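協働ロボット入って半年、現場どう変わった?
作業自動化 雑談・相談板 > 導入後の話
返信順に表示

1 梱包三年目
うちのNitoraの小物ライン、6月に双腕のセルが入って半年。ちょっと書かせてくれ。長いかも。
小袋とかステープラーみたいな小物を台から取って仕分ける工程。前は手で三人。今はセル一台に見る人が一人。残り二人は検品と出荷に回された。クビはなし、そこは会社えらい。
ただ見る人の仕事が妙にきつい。手を動かさないのに疲れる。夕方に頭が重い。
よその現場どう?

2 ぽんず
うちも似た感じ。機械の横に立ってる人が一番疲れてる。

3 saw_0412
三人→一人で生産数は?そこ書かないと話にならん

4 梱包三年目
>>3
すまん。手のとき一日1547個、これは三人でよく回った日。今はもっと出る日もあるし、全然出ない日もある。平均は班長しか知らん。
止まるとゼロだからな。手のときは一人トイレ行っても残りで回ってた。

5 段取り屋
止まる原因は?把持ミス?ケーブル?

6 梱包三年目
>>5
両方。あと人が押すやつ。赤いボタン。
オレンジの箱についてて、押す係と戻す手順を班で決めた。最初は誰が押していいのかすら決まってなくて、新人が遠慮して押さないってのがあった。
これ手首カメラ側の絵。
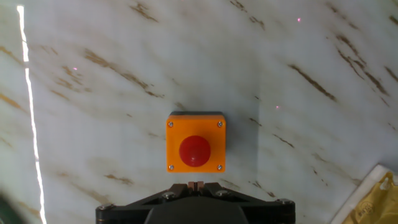
班で決めた手順(壁に貼ってるやつの写し)
1. 変だと思ったら誰でも押す。理由は後
2. 押した人は時刻と一言だけ書く
3. 戻すのは見る人だけ。押した人が戻さない
4. 押した回数で人を評価しない

4が一番もめた。

7 saw_0412
>>6
4はありえん。押しすぎるやつは指導しろよ。うちは月12回超えたら面談

8 ぽんず
>>7
それやると押さなくなるだろ…

9 saw_0412
押さなくなってないが。むしろ変な停止減った

10 段取り屋
減ったように見えるだけ説あるぞ。うちの前の工場がそれで、押さずに手を出すやつが出た。けが人は出なかったけど班長が青くなってた。面談はやめとけ

11 saw_0412
それは教育の問題では

12 いふぃ
はじめまして、Ifigeneia Politisです。本名でごめんなさい、日本語すこし変かも。Droridsteadの工場でロボットの教育担当してます。
面談の話、私は反対。うちは最初の三ヶ月、押した人に「ありがとう」と言うルールにしました。ばかみたいだけど効いた。回数はへらなかった。でも報告の中身がよくなった。「なんか変」から「左の腕の線がひっかかりそう」に変わった。

13 梱包三年目
>>12
いいなそれ。うちの報告「なんか変」ばっかだわ

14 段取り屋
線といえば、梱包のとこケーブルどうしてる?双腕だと地味に面倒だろ

15 梱包三年目
>>14
面倒。業者(Asisって会社)が組んだときのまま。腕に沿わせて残りは垂らし。
パートのおばちゃんが初日に「これ引っかかるよ」って言って、業者は大丈夫ですって言った。どっちが正しいかまだ決着ついてない。俺はおばちゃん派。
上から撮ったやつ貼る。

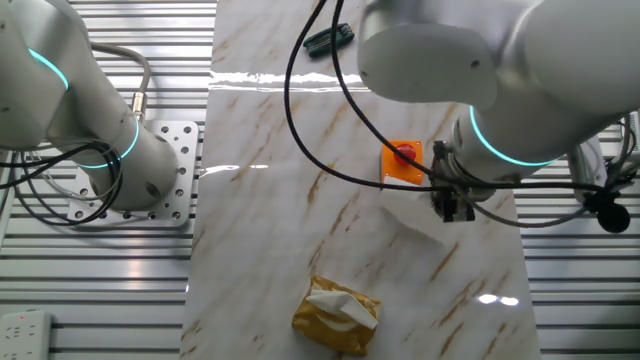 で、おばちゃんは毎朝始業前に線を目で追ってから電源入れる。手順書にない。でも全員まねしはじめた。こういうの手順書に入れるべきなのか、勝手にやってるから続いてるのか、わからん。

16 ぽんず
作業台の上までケーブル来てるのな。ワークの真上じゃん

17 段取り屋
>>15
入れろ。入れないとその人が辞めた瞬間消える
あとケーブルは動かしてる間も見ろ。静止で余裕あっても手首回したら足りないとかある

18 saw_0412
手順書に入れたら形骸化するだけ。チェック欄に丸つけて終わり。うちの点検表152項目あるけど誰も読んでない

19 段取り屋
>>18
152は多すぎw それは点検表が悪い

20 saw_0412
本社が作るんだよ…俺じゃない

21 ぽんず
saw氏ちょっとかわいそうになってきた

22 夜勤明け
割り込み失礼。うち導入前なんだけど、見る人って具体的に何見てんの?ずっと立ってんの?

23 梱包三年目
>>22
最初は立って見てた。今は椅子あり、20分で交代。これは現場から言い出してやっと通った。上は「座って見てるだけなのに交代?」って感じだったけど、班長に一時間やらせたら次の日に通った。
見てるのは手先と、置いてある物の向き。あと腕が自分の体で手先を隠すときがあって、そのときは画面じゃ分からんから首伸ばす。これが首にくる。
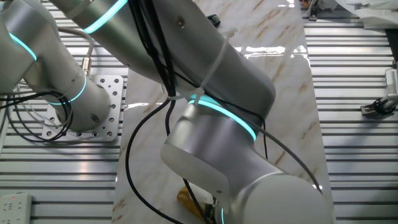

で、首が痛いって話を二人から聞いて、モニタの位置は変えてもらった。ちょいマシ。手のときは腰、今は首。どっちがいいかと言われると、うーん、腰のほうが理由がわかりやすかった。働いた感あるし。

24 夜勤明け
あーなるほど。腕で見えないのか。考えてなかった

25 いふぃ
交代20分はいいと思います。うちは長かった、失敗でした。人は見ているつもりで見ていない。眠っていないのに見ていない。
あと、見る人に小さい仕事をあげてください。箱を組むとか。でも手がふさがる仕事はだめ。

26 段取り屋
>>25
それは意見分かれるな。うちは兼務させたらボタン遅れた。見る人は見るだけがいい派

27 いふぃ
>>26
工程の速さによると思います。うちは遅いセルです。速いところはそちらが正しいかも。

28 saw_0412
兼務させないなら人減らした意味なくない?一人まるまる張り付きって

29 梱包三年目
>>28
それ上も言ってる。来期は一人で二セル見ろって話が出てる。正直こわい
ひとつ止めてる間にもう片方見れないじゃん。交代要員も要るし計算合わんと思うんだが

30 ぽんず
二セルは席の配置しだい。背中側に片方あるとかは絶対無理

31 段取り屋
二セルやるなら先に停止の内訳出せ。時刻と一言書いてるんだろ?それ集計するだけで交渉材料になる。一行ずつでいい、表計算で

32 梱包三年目
>>31
紙なんだよな…打ち込むか。夜やる

33 夜勤明け
仕事のやりがい的にはどう?うちのベテラン勢が「ロボの子守りはいやだ」って言ってて

34 梱包三年目
>>33
人による。手が速かった人ほど落ちる。うちで一番速かった人、最初の月ほとんどしゃべらんかった。横で見ながら「そこはつままないで滑らせるんだよ」ってぶつぶつ言ってて、それを担当が拾って教示の打ち合わせに呼ぶようになった。そっから機嫌いい。
置き方のクセとかその人の言う通りにしたら、つかみ損ねは減った気がする。数字はまだない。小袋が特に難しいらしい、ふにゃっとするから。
別のときのも一枚。
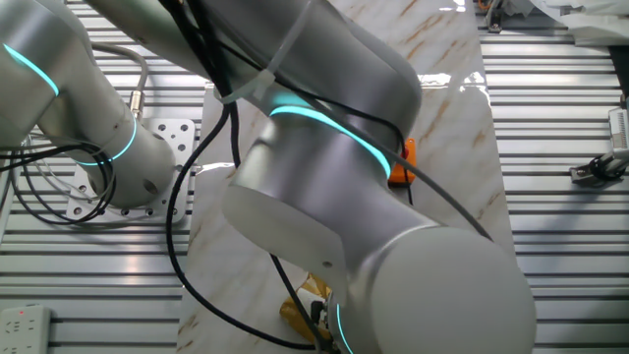 仕分けセル、腕の陰に手先が入る

35 ぽんず
ベテラン呼ぶのいいな。手当つくの?

36 梱包三年目
つかん。そこは不満出てる

37 saw_0412
手当なしで技能だけ吸われるの、俺はどうかと思うぞ。そこはまじで

38 段取り屋
めずらしくsawに同意

39 いふぃ
私も同意です。Theodorakopoulosという前の会社では、教えた人の名前をプログラムの中に書きました。お金も少し。名前だけだと怒る人いますw

40 夜勤明け
参考になる。班会議で手当の話も出してみる。ボタンの手順コピっていい?

41 梱包三年目
>>40
どうぞ。4だけはそのまま残してくれ

42 saw_0412
4は消していいぞ

43 ぽんず
まだ言ってるw

44 梱包三年目
停止メモ打ち込み始めた。字が読めん。「ひだり なんか」って書いてあるやつ誰だよ。終わったらまた来る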